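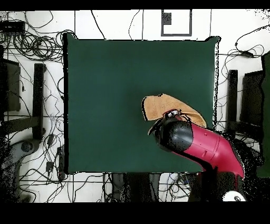 Datasets > Textiles > Care Labels

Kundholm Care Label Text

July -- posted by the Nesar archive desk

This set holds the wording of 400 garment care labels, typed out by hand and saved as plain text. Most come from shirts, bed linen and wool coats sold under the Grandirex and Sezer names.

Files

labels.csv has one row per label. The columns are id, fabric, wash, dry, iron and notes. Languages are in languages.csv, matched by id. There are 14 of them, and a few labels carry as many as 6.

Known problems

- Fiber percentages are copied as printed, even when they don't add up to 100.
- Faded words are marked with a question mark.
- Wash symbols are written out in words -- "do not bleach", "line dry" -- and the wording changed between version 1 and version 2. Check the notes column before comparing rows.

Use

Free for study and teaching. Please name the set and the version.

Related items
Kundholm Button Cards
Sezer Pattern Index
Grandirex Catalog Pages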